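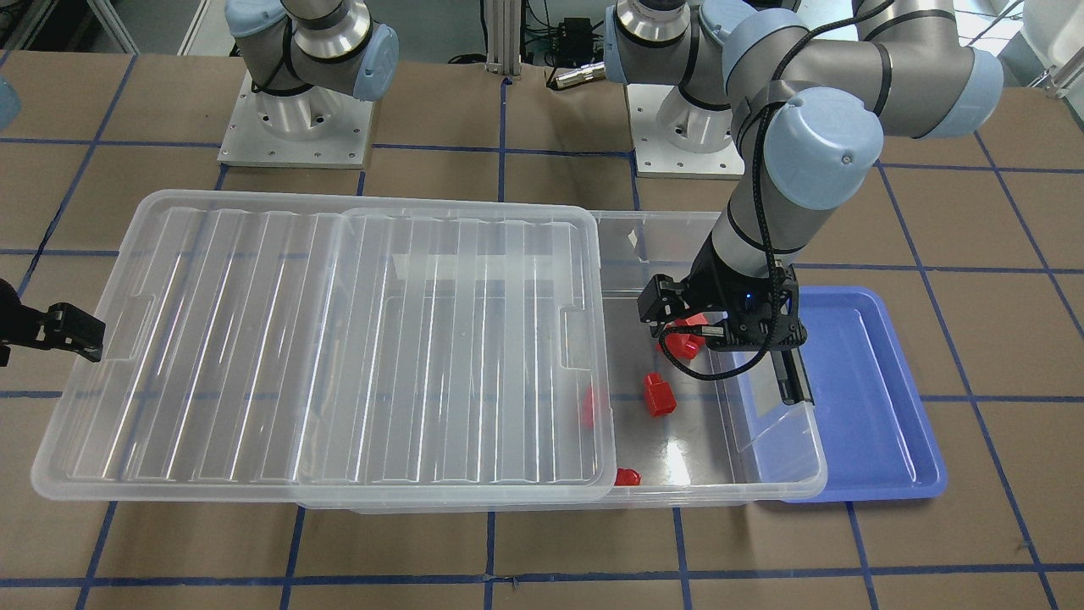
Clear storage bin, lid and blue tray on the work surface.

STORAGE ROOM INSPECTION CHECKLIST
Canevwood Annex, March round
Inspector: Aleksandra Czarnecka

1. Aisles and exits
Main aisle clear to full width: Yes
Exit door opens without a key: Yes
Comment: Two cartons from Trindora were standing in the side aisle. They were moved to Bay 4 during the inspection.

2. Shelving
Load plate posted on each unit: No
Comment: The plate is missing from the Bielecka unit by the window. The limit for that unit is 900 pounds per shelf. A new plate is to be posted before further stock is added.

3. Bins and lids
Lids fit and latches close: Yes
Contents labeled: See comment
Comment: Labels must be readable from the aisle. Small print is to be replaced at the next restock.

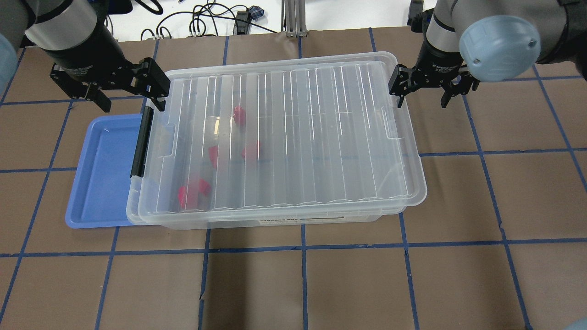 4. Fire protection
Extinguisher gauge in the green: Yes
Sprinkler clearance kept: No
Comment: Paper stock in Bay 10 is stacked too high. Pusine staff have been asked to lower it.

5. Small parts
Parts kept off the floor and out of walkways: Yes
Comment: Small parts are to be stored in bins or trays at the end of each shift.
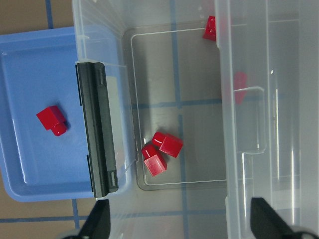

Page last changed: March, 2:15 p.m.

Items marked "No" remain open until signed off by the inspector. Send corrections to the Annex office.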